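# New cables and clean fingers for the folding cell at Tindall

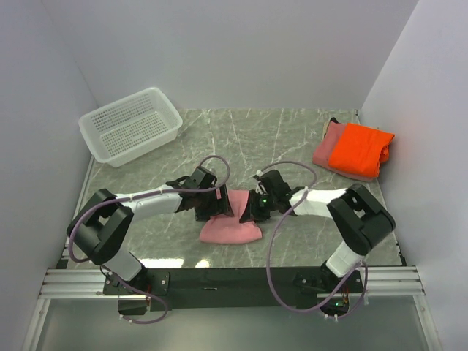
I stopped by the Tindall workshop in January, mostly because Consuelo Tello had promised me coffee, and ended up staying until well past lunch watching a robot get its yearly going-over. Well, two robots, if you count each arm. Consuelo counts the whole thing as one machine, and she's the one with the wrenches, so one machine it is.

The cell folds cloths. Tindall has been running it for two years now, and in all that time it's had the same pair of cables running down the outside of the arms. They did fine for a long while. Then last fall the right gripper started dropping out in the middle of a fold, only for a second, and always when the arm was stretched out toward the back. If you've ever had a phone charger that only works when you hold it just so, you know the feeling!

Consuelo traced it to a tired spot in the old cable, right where it bent at the elbow. She swapped both sides while she was at it. The new ones are a muted purple (she wanted black, the supplier had purple) and she left them a lot looser than before, with little pale ties spaced along them so they can swing out around the elbows without getting yanked. I thought it looked a bit sloppy, to be frank, and said so. She made me hold one end while she moved the arm by hand through its full reach, and I watched all that extra loop get used up. Okay, point taken.

Getting the slack right took most of the morning. Too short and you're back to the old problem. Too long and the loop drags over the work and catches on a cloth. She ended up moving the ties on the right arm five times before she was happy with it, and she was muttering at number four.

The grippers got some love too. Lint is the big enemy in a job like this one. It packs into the slots in the fingers, and then the grip on thin fabric gets vague. Consuelo goes in with a soft brush first, then a wooden toothpick, and she won't let anyone near them with compressed air, which she says just drives the fuzz up into the housing. After that she checks that both fingertips come down to the same height on the tabletop. The left one was a hair low, so that got fixed with a quick adjustment in the settings and a second check to be safe.

Down at the bases it was mostly screws. There are 16 on her list, counting the ones in the frame bars, and she goes over every one with a torque wrench and puts a tick next to it. Two needed a nudge. She also looks over the wires under the bases for rubbing, and those were fine this time.

Then the part I'd been waiting for - the test folds. Macario Carrillo, who runs the cell day to day, put his cloths at the back right, set the white basket at the back left and started off with a pink one. Pink is his pick for testing because he can see it well against the gray-green marbled top, creases and all. He runs seven folds at slow speed with one hand near the stop button, then seven more at the normal pace. The right gripper stayed on through every one of them, even at full stretch, and I may have clapped a little.

Macario did find one thing to grumble over. The new cable is stiffer than the old one, and he figures it pulls on the right wrist a bit at the end of a long move. He wants to give it two weeks to loosen up before anyone touches it again. Consuelo would like to change the tie nearest the gripper right now. They were still going back and forth on that when I left, and I'm not getting in the middle of it.

If you have a cell of the same type over at Fadport or Ploltesley, Consuelo asked me to pass on that she has written up her cable lengths and tie positions, along with the screw list. It's two pages, and there's a paper copy taped up by the tool cabinet at Tindall. She also saved the old right cable with the bad spot marked in tape, in case you want to see what to feel for on yours. Run your thumb slowly along the outside of the bend - on hers there's a soft place right before the tie.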